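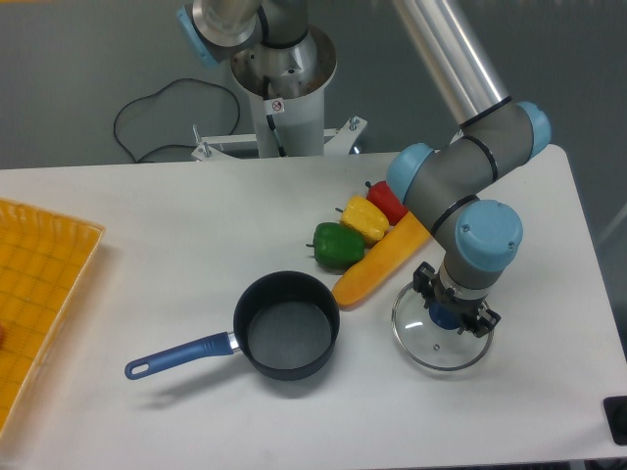 Why does the troll have to let go of my hand before the tablet believes in it? came the question after the second game at Flitcombe, and it went straight to the top of the list for today. Good question! It has been bugging us since August and we kept calling it something else (the drift, the shy base, the lag).

07/11/2023
Clitava, figure bases, mostly the large ones

Quick recap for whoever picks up the notebook next. Clitava is played flat on the tablet, figures stand right on the glass, and each base has three conductive feet in its own triangle so the app knows which figure it is and which way it faces. Small figures have been good for months. The big Brekeck (the troll, and now the troll with the cart) is the one that goes missing. You put it down, keep your fingers on it, the app shows the right ring under it. You let go and sometimes the ring fades out. Or the other way around, which is what the players saw: the ring won't show up until you let go.

I had those down as one fault. They're two.

Fault one, ring fades on release. The feet are only as good as the path back to something big enough for the screen to notice. With a hand on the figure that's the player. With no hand it's whatever metal we put in the base, and in the Brekeck that was a brass washer I picked because we had a bag of them. Swapped it for a full disc of copper tape on the underside of the base plate, all three feet soldered to it. Much better right away. I left it standing on the glass through lunch and the ring was still there when I got back, bright as anything.

Fault two, ring won't show until release. Took me most of the afternoon and I love it. The Brekeck's club arm hangs so low that when you hold the figure by the shoulders, your little finger hovers over the glass. The app sees a fourth touch, doesn't know a four-foot base, and throws the whole lot away. Let go, fourth touch gone, troll appears. So the players were exactly right in how they put it and I should have watched their hands sooner.

Two ways to go:
a) raise the club arm (resculpt, new mold, pretty but slow)
b) let the app ignore a stray touch if the other three make a known triangle

Tried b first. It works! The matching code now takes any three out of four or five touches and looks for a fit. My worry was false matches, two small figures side by side being read as one large one. So I ran the recorder back over the saved touch log, 1,712 placements in all from the last round of playtests. Old code dropped 229 of them. New code drops 2, and both of those are somebody dragging a sleeve over the corner of the screen, so I'm happy to leave them alone. No false matches in that log. That doesn't mean there can't be any. The closest call was the archer next to the well, where the gap between feet is nearly the Brekeck's short side. Moving the archer's rear foot in a hair would give us more room. Noted on the base drawing in pencil, not done yet.

Foam feet: the new sheet from Hashemi is softer than the old one and I like how it sounds on the glass, a nice dull tap where the old one clicked. Slides well too. It does pick up lint. I wiped the tablet down between runs and that kept it tidy, but players won't, so let's leave one set dirty on purpose and see how it does.

Glue — the contact cement creeps up into the foam and makes a hard spot in the middle of the foot. Use less, let it go tacky, press with the flat block. The dots of double-sided conductive tape were cleaner but came away when I twisted the figure. I want to try both together on a scrap base.

Weight: the cart troll tips if you set it down on the slope of the tablet case. With the fishing lead in the rear it sits fine. Somebody please find where the rest of the lead went, it was in the blue tin.

App side, small things:
- the ring now turns with the figure and doesn't snap every quarter turn, and wow does that make a difference. I turned the troll in circles far longer than the test called for
- the growl plays twice if you lift and replace fast. Hold off half a second?
- solo mode still takes its turn before you've finished moving. I had a goblin attack me while my hero was in the air. Funny once
- pausing mid-fight and coming back forgets which way everyone was facing. Old bug, still open

On the order: Hashemi's break on cut foam feet starts at 500, and with three to a base that goes a long way at our size. I'd hold off until the lint test is in. If the soft foam turns gray and slick after an evening, we'll want the old sheet back and I can live with the click.

Next time at Flitcombe bring both trolls, the new build on the spare tablet, and the old build on the other one so people can feel the change. And let people hold the figures however they like. No showing them the right grip first! I did that last time without thinking and it hid fault two for the whole first game.

Soldering iron tip is about done, new one is in the drawer under the dice.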